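# Watilska Small-Bin Packing Set — README

Star 40 · Fork 3 · Watch 2

Last updated: 2023-10-21

## What's in it

Watilska is a set of 158 short packing sessions. Each one covers putting slim boxed goods into an open plastic bin on a cloth-covered table. The sessions were done at two sites, Fuvadthorpe and Cevwood. The first sessions date from April.

The goods are empty retail cartons with the flaps closed. Nothing perishable, nothing sharp.

## Folders

- `sessions/` — one folder per packing session
- `stills/` — single pictures taken partway through a session
- `notes/` — plain text notes on the layout and anything unusual
- `gondal/` — the older Gondal layouts, kept for comparison. Naming is different in there, see `gondal/NAMES.txt`

## Setup

The table is covered with a green fabric sheet. It is not ironed between sessions, so expect creases, and expect them to move. Early Gondal layouts used a bare tabletop and the glare made the dark cartons hard to pick out.

The bin is translucent and goes toward the far side of the table. Blue lining material goes in before any boxes. It doesn't have to lie flat, but it should cover most of the floor of the bin.

Boxes start on the cloth, on the near side. They go in lengthwise, back to front, on top of the lining. Leave a gap between them so the blue still shows. A session is done when no box is left on the cloth.

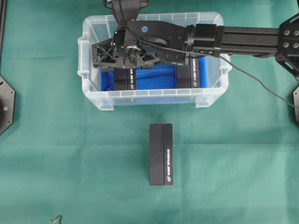
*Partway through packing: two black boxes in the lined bin, one still on the green cloth.*

## Labels

Each session has a `layout.csv` with one row per box: start position, end position, and which way the printed side faces. Print on the cartons is often too small to read in the stills. We left the text field blank in those cases, so a blank does not mean a plain box.

## Known issues

- 3 sessions from Cevwood have no notes file.
- Box color is entered as "black" for both black and charcoal faces.
- The lining shifts when a box is set down — its outline in `layout.csv` is from the start of the session only.

## Changes

v2: merged the Cevwood sessions, fixed swapped left/right columns in the Fuvadthorpe files.

Shares: 2 · Comments: 3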